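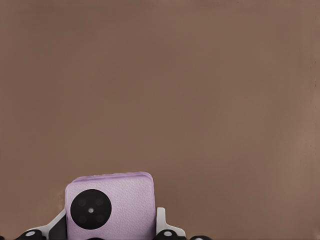

The Trondlow working group on in-hand pose estimation met on May 1, 2018, to review results from the spring set of simulated runs and to agree on the wording of the method section. The method estimates how an object sits between the fingers from a single rendered view, and compares the estimate with the position recorded by the simulator. Joar Boström opened with the phone, as it had given the group the most trouble. The lavender back is one even color, and the large black camera module to the left of its upper part is the only strong mark the estimator has to work with. The plain brown surface behind it adds nothing that could be mistaken for an edge of the phone.

**Present:** Joar Boström (chair), Nadiia Yatsenko, Wenche Ljungberg, Liv Holmgren (minutes)

**Absent with notice:** Randi Nordin

## 1. Minutes of the previous meeting

Approved with one correction. Under item 3, "grasp error" should read "pose error." The two are reported separately and the terms are to be kept apart in all group papers.

## 2. Results of the spring runs

Nadiia Yatsenko presented the results. The set covers 12 objects, each run 30 times with a new starting position. Pose error was measured at the moment the fingers closed and again when the object was over its target.

For boxed and strongly marked objects the estimate held steady between the two readings. For smooth objects with rounded corners it drifted. The phone fell between the two groups: the estimate was good whenever the camera module was in clear view, and poor when a finger link covered part of it. Almost all of the large errors were rotations about the long side of the object. Sideways errors were small and are not considered a problem.

Wenche Ljungberg asked whether the drift came from the estimator or from true movement of the object in the grip. Nadiia Yatsenko replied that the simulator record shows both, and that the present plots do not separate them. The meeting agreed that they must be separated before any figure is sent outside the group.

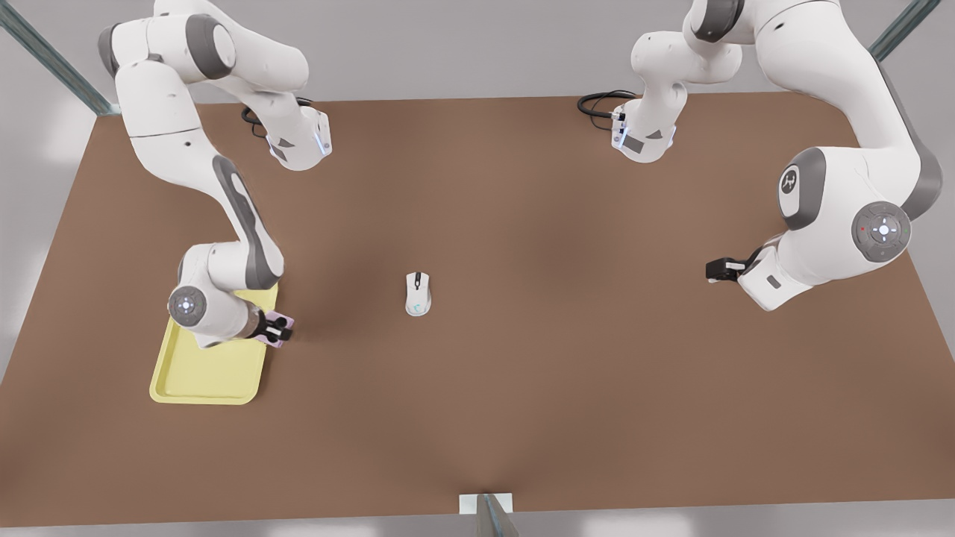
Joar Boström proposed that each plot show the recorded movement as one line and the remaining error as another. This was accepted. Nadiia Yatsenko will redraw the plots from the existing logs – no new runs are needed for this.

## 3. Use of the second view

The group discussed whether to add the overhead view to the estimator. The arms often stand between that view and the object, and a held object is small in it. Wenche Ljungberg's trial found that the overhead view helped in placing an object relative to the tray, but gave no gain in rotation.

Liv Holmgren noted that the Movton software expects both views to carry the same time stamp. At present they differ slightly, and the difference grows over a long run. She considered that any result using both views should be treated as provisional until this is repaired.

*Decision:* The method section will describe the gripper view only. The overhead view will be mentioned under further work.

## 4. Table surface and lighting

Wenche Ljungberg raised the concern that all runs share the same brown table and the same soft overhead light. A reader may fairly ask if the method depends on them. Joar Boström agreed that it may, and that the paper should state this openly. A patterned surface has been prepared by Randi Nordin but has not been checked against the contact settings. The item was held over until she can attend.

## 5. Report to Plondley

The report is due in August. Joar Boström will write the introduction and Nadiia Yatsenko the results. The limit is 4 pages, not counting references. The review of earlier work on the Amundsen rig is to be cut to a single paragraph.

## 6. Actions

- Redraw the error plots with recorded movement shown separately – Nadiia Yatsenko
- Correct the time stamps in the overhead view and rerun the short test – Liv Holmgren
- Write a note on the overhead trial, including the cases where the arms hid the object – Wenche Ljungberg
- Check contact settings for the patterned surface – Randi Nordin
- Circulate the revised method section – Joar Boström

## 7. Other business

Liv Holmgren asked that run logs be saved under the object name and not the run date. Agreed. Older logs will be left as they are.

The date of the next meeting will be set by email once the new plots are ready.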